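La brochure de Plurkden promettait « un linge plié par vos soins, sans vos mains ». Domnica Ursu l'avait relue trois fois dans le train de Balov. La revue la payait au feuillet pour juger le service Dament, formule à 1824 euros, et elle comptait bien être désagréable.

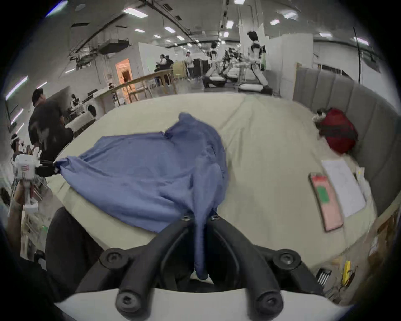 *Eero Hakala*

**La manche gauche**

On lui remit deux pinces blanches et une chemise bleue.

— Vous montrez, dit monsieur Tănase, le directeur commercial. La machine apprend.

— Et si je plie mal ?

— Elle pliera mal, mais à votre façon. C'est la personnalisation.

Domnica pliait comme sa mère, c'est-à-dire avec rancune. Elle attrapa un coin, le perdit, le reprit. Une chemise, tenue du bout des doigts d'un autre, retrouve vite des airs de pieuvre.
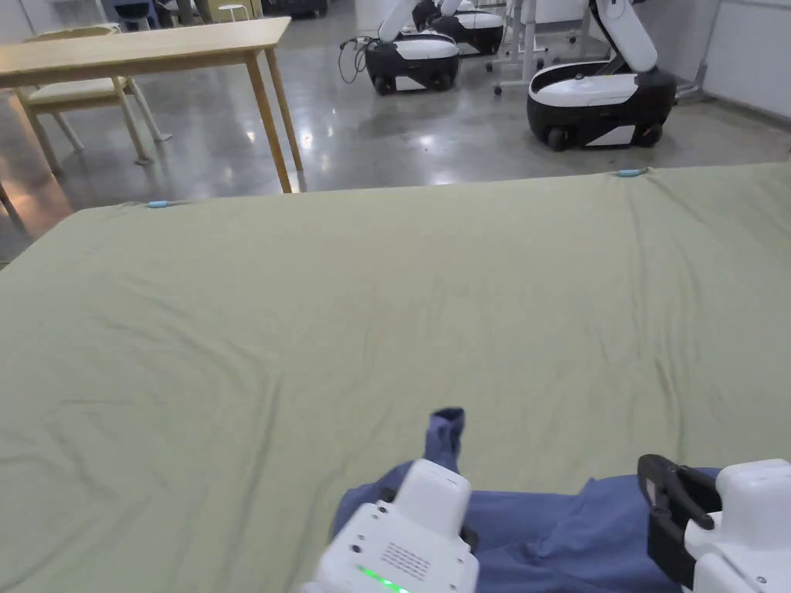
Au bout de 12 essais, elle parlait à la manche gauche. Au treizième, elle la tutoyait. Tănase notait tout sur une tablette, avec la mine d'un notaire pendant une scène de famille.

— Les clients arrêtent à quel moment, d'habitude ?

— Les clients heureux n'arrêtent pas, répondit-il. Nous avons un abonnement.

Elle demanda à voir les petits caractères. L'article 6 excluait les draps-housses, « pour des raisons que l'usager comprendra ». 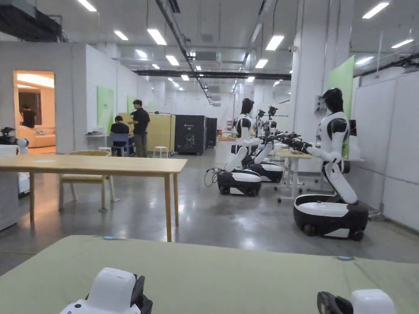 Elle comprenait très bien. Elle avait même failli épouser un homme à cause d'un drap-housse, parce qu'il tenait correctement l'autre bout. Cela ne figurait pas dans la grille d'évaluation, où l'on demandait une note pour la prise en main, une pour l'accueil et une pour le café. Elle mit la moyenne au café.

Puis elle reprit les pinces, pour la conscience professionnelle, et parce que la manche l'avait vexée.

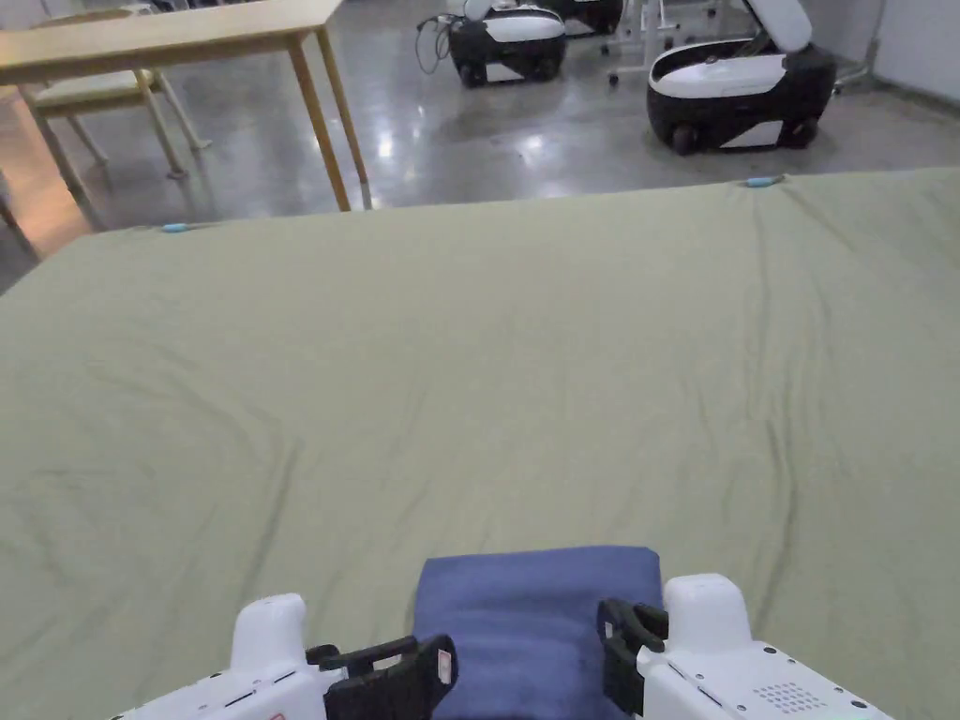 — Combien de démonstrations faut-il avant que la machine plie seule ?

— Mille cinq cent soixante et onze, dit Tănase. Par type de vêtement.

Domnica pensa à son armoire, puis à son âge. Elle demanda s'il restait du café.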